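Workshop notebook, Sanau bench
28 August 2026
Project: Mostance, drinks service at the Pusard day center

Purpose of entry: to record the bench work on the bottle and cup task and the points raised by the Pusard floor staff concerning their duties once the station is in use.

Setup is unchanged from the May entries. Two arms, white table, cloth hung behind. The right arm is assigned to the bottle and the left arm to the cup. The cap is left off for all work in this block; cap handling is covered under a separate heading and has not been scheduled. 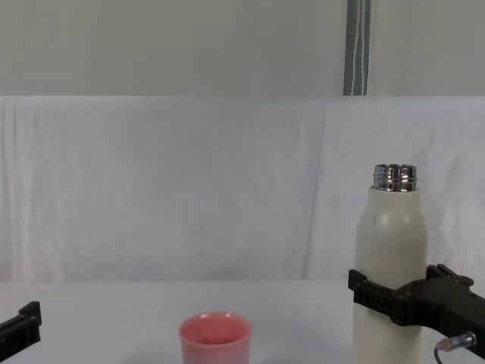 Right gripper closed on the lower half of the bottle, pink cup on the table.

The grip position on the bottle remains under discussion. A low grip leaves the shoulder and neck clear, and staff prefer this for hygiene. It also places more of the weight above the fingers. The Gape controller settings for finger force were left at level 3 pending a decision. Colleagues changing this value should enter it in the log on the same day; two changes in May were not entered and cost us a morning.

Staff review. Pusard currently serves drinks in 4 rounds per day, and each round takes one assistant roughly 14 minutes per table group. The proposal moves the pouring to the station and leaves carrying, offering and conversation with the assistants. The following was noted at the review:

Assistants do not wish to be assigned to "watch the machine." If a person must stand beside it, the round has not been shortened for them.

Pouring is when they notice who is drinking less than usual. The current plan has no replacement for this. It should be treated as an open item and not as a training matter.

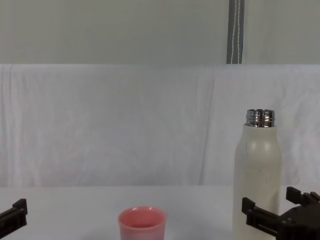
Refilling and washing the bottles will remain manual. Staff asked that these tasks be written into the rota with their own time allowance, as they are at present absorbed into the round itself. The request is reasonable and has been forwarded with our support.

Job descriptions: no change of grade is proposed. The wording "station operator" was objected to and has been withdrawn from the draft.

Open items
Grip height, to be settled before the cup position is fixed.
Intake observation, owner to be named by Pusard.
Stop button location. Staff request the aisle side.
Spare cups of the same pattern, 5 to be ordered.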